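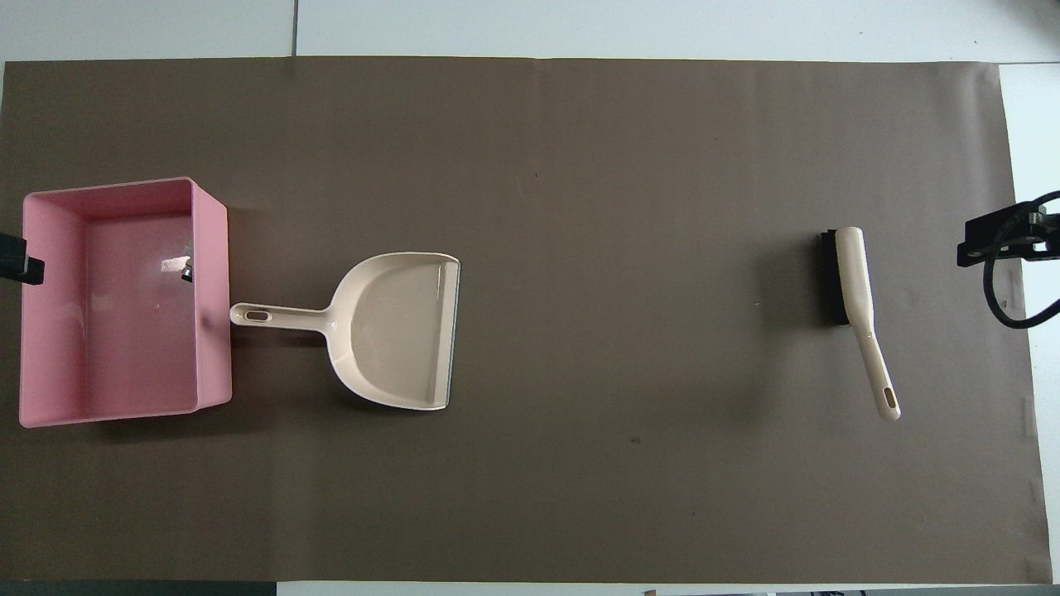 분홍 통, 쓰레받기, 손빗자루. 갈색 종이 위에서.

2018년 12월 22일

여덟 시 조금 넘어서 일어났다. 밖이 흐려서 더 이른 줄 알았다. 보리차를 데워 마시고 어제 남은 식빵 두 쪽을 구웠다. 잼이 바닥이라 숟가락으로 긁어서 발랐다. 병은 씻어서 창틀에 엎어 두었다.

오늘은 작업방을 치우기로 한 날이다. 10월에 책상을 옮긴 뒤로 한 번도 제대로 치우지 않았다. 그때는 짐만 한쪽으로 밀어 놓고 나중에 하자고 했는데 그 나중이 두 달 넘게 걸렸다. 설 전에 데완티가 와서 며칠 묵는다고 하니 그 방에 이불 펼 자리를 만들어야 한다.

먼저 흰 탁자 위에 갈색 종이를 깔았다. 지난번 선반 칠할 때 쓰고 접어 둔 큰 종이다. 펴 보니 접힌 자국이 조금 남아 있고 오른쪽 아래 모서리가 자꾸 말렸다. 테이프로 붙일까 하다가 그냥 두었다. 탁자를 거의 다 덮고 위쪽과 오른쪽에만 흰 데가 조금 남는다. 이 정도면 충분하다.

종이 위에 분홍 통하고 쓰레받기하고 손빗자루를 꺼내 놓았다. 쓰레받기와 빗자루 손잡이가 같은 크림색이다. 원래 한 벌로 산 것이고 분홍 통은 따로 산 것이다. 통은 랄라리에서 샀다. 크림색으로 맞추고 싶었는데 그날은 분홍색밖에 없었다. 집에 와서 보니 생각보다 색이 진해서 바꿀까 했지만 영수증을 버린 뒤였다. 지금은 익숙해져서 괜찮다.

통에는 짝을 모르는 물건을 모으기로 했다. 나사, 단추, 어디서 떨어졌는지 모르는 플라스틱 조각 같은 것. 매번 버리고 나면 꼭 그 주에 찾게 된다. 작년에 선풍기 받침 나사를 버려서 여름 내내 선풍기가 기우뚱했다.

서랍부터 시작했다. 맨 위 서랍에서 나온 것은 마른 볼펜 여러 자루, 고무줄 뭉치, 예전 휴대폰 충전기, 헤르비외 안경집 하나. 안경은 없고 집만 있었다. 안경은 지난 이사 때 잃어버린 것 같다. 볼펜은 신문지에 하나씩 그어 보고 안 나오는 것은 버렸다. 고무줄은 삭아서 잡아당기자마자 끊어졌다. 전부 버렸다.

둘째 서랍은 종이가 대부분이었다. 가스 점검표, 병원 약 봉투, 치과 예약 카드, 브릿몬트 다닐 때 받은 급여 명세서. 명세서는 버려도 되는지 몰라서 봉투에 따로 넣고 겉에 연도를 적었다. 아디에게 전화해서 물어볼까 하다가 토론이 길어질 것 같아 그만두었다. 아디는 서류를 버리지 않는 사람이다.

종이 사이에 영수증 하나가 끼어 있었다. 3926원. 끝자리가 이상해서 한참 들여다보았다. 글씨가 거의 날아가서 무엇을 샀는지는 읽을 수 없었다. 저울에 달아서 파는 것이었을 테니 귤이나 고구마였을 것이다. 그것도 버렸다.

셋째 서랍은 열다가 걸렸다. 안에서 자가 서 있는 바람에 위판에 닿아 있었다. 손가락을 넣어 눕히는 데 십 분은 걸린 것 같다. 그 안에 가위가 세 개 있었다. 가위가 없다고 지난달에 하나 더 샀으니 이제 집에 가위가 네 개다. 하나는 부엌으로 보내고 하나는 현관 신발장 위에 두었다. 택배 뜯을 때 쓰면 된다.

서랍 바닥 먼지는 손빗자루로 쓸었다. 이 빗자루는 털이 검은색이라 먼지가 붙으면 바로 보인다. 쓸고 나서 털어도 실오라기가 남아서 손으로 떼어 냈다. 쓰레받기는 앞에 회색 고무가 가늘게 둘러 있어서 바닥에 잘 붙는 편이다. 전에 쓰던 것은 그게 없어서 마지막 한 줄이 늘 남았다. 그 한 줄을 물휴지로 닦는 것이 싫어서 새로 산 것이다.

점심은 국수. 멸치 육수를 800밀리리터 넣었는데 혼자 먹기에는 많았다. 남은 국물은 냉장고에 넣었다. 김치가 많이 시어서 설탕을 조금 뿌려 볶았다. 프라이팬에 물을 부어 두고 다시 방으로 갔다.

오후에는 책장 뒤를 쓸었다. 책장을 혼자 옮기기가 무거워서 아래 두 칸 책을 다 빼고 밀었다. 뒤에서 나온 것: 빨래집게, 동전, 양말 한 짝, 체크무늬 머리끈. 머리끈은 내 것이 아니다. 레트노가 여름에 와서 잤으니 레트노 것이겠지. 사진을 찍어 보내려다가 글로만 물었다. 한 시간쯤 뒤에 답이 왔는데 자기 것이 맞고 버려도 된다고 했다. 일단 빨아서 널었다. 양말은 짝을 찾아보았지만 없었다. 버릴까 하다가 걸레로 쓰기로 하고 창틀 홈을 닦았다. 손에 끼우고 닦으니 구석까지 들어가서 편했다.

쓸어 낸 먼지를 종이 위에 한번 모았다가 쓰레받기로 받았다. 모래 같은 것이 꽤 섞여 있었다. 화분 옮길 때 흘린 흙인 것 같다. 그 화분은 지금 베란다에 있고 잎이 두 장 남았다. 물을 줄였는데도 계속 노래진다. 봄까지 두고 보기로 한다.

네 시쯤 록솔라나가 초인종을 눌렀다. 아래층에 사는데 오븐 쟁반을 빌려 갔다가 돌려주러 왔다. 쟁반 위에 양귀비씨가 든 빵을 몇 조각 올려서 가져왔다. 현관에서 잠깐 이야기했다. 드로데일 쪽 찜질방이 새해부터 값을 올린다고 한다. 우리는 한 번도 같이 간 적이 없는데 올해 안에 가자는 말만 또 했다. 날짜는 안 잡았다. 들어오라고 하고 싶었지만 책이 복도까지 나와 있어서 그러지 못했다.

빵은 차하고 먹었다. 많이 달지 않아서 좋았다. 이에 씨가 끼어서 양치를 두 번 했다.

책을 다시 꽂는 데 생각보다 오래 걸렸다. 큰 책을 아래에 두려고 했는데 칸 높이가 안 맞아서 요리책은 눕혀서 쌓았다. 중간에 오래된 뜨개질 책을 펴고 앉아서 한참 보았다. 첸파카 언니가 준 책이다. 앞장에 연필로 코 수를 적어 놓은 것이 그대로 있다. 목도리 하나를 반쯤 뜨다가 만 것이 어디 있을 텐데 오늘은 나오지 않았다. 옷장 위 상자에 있을지도 모른다. 그 상자는 오늘 할 일에 넣지 않았으니 열지 않았다.

분홍 통에 모인 것을 저녁에 한번 뒤적여 보았다. 짧은 나사, 커튼 고리, 열쇠 하나, 흰 단추. 열쇠는 현관에도 우편함에도 맞지 않았다. 자전거 자물쇠 열쇠일 수도 있는데 자전거는 재작년에 팔았다. 그래도 통에 도로 넣었다. 단추는 회색 셔츠 소매 것과 크기가 같아서 꺼내 두었다. 실은 내일 꿴다.

갈색 종이는 베란다에서 털고 다시 접었다. 먼저 접혔던 자국대로 접으려고 했는데 한 번 방향을 틀려서 자국이 하나 더 생겼다. 아직 찢어진 데가 없으니 더 쓸 수 있다. 쓰레받기와 손빗자루는 손잡이에 구멍이 있으니 걸면 되는데 걸 데가 마땅치 않다. 벽에 못을 박으면 집주인에게 말해야 한다. 붙이는 고리를 살까 생각 중이다. 전에 욕실에 붙인 것은 한 달 만에 떨어졌다. 오늘은 문 뒤에 세워 두었다.

저녁은 점심 국물에 만두를 넣어 끓였다. 프라이팬은 그제야 씻었다. 눌어붙은 데가 있어서 베이킹소다를 뿌리고 문질렀다.

휴대폰을 보니 오늘 걸음 수가 2608보다. 하루 종일 방 안에서만 움직였는데 그만큼 나왔다. 허리가 뻐근해서 파스를 붙였다. 유통기한이 지난 것이었는데 붙이니 화끈거리기는 한다.

남은 일은 옷장 위 상자, 창문 안쪽 닦기, 종이 상자 묶어서 내놓기. 데완티에게는 요가 얇으니 두꺼운 양말을 가져오라고 해야겠다. 붙이는 고리, 딸기잼, 쓰레기봉투 큰 것. 내일 나갈 때 산다.

글쓴이에게 메일 보내기 | 글을 옮기실 때는 먼저 물어봐 주세요 | 맨 위로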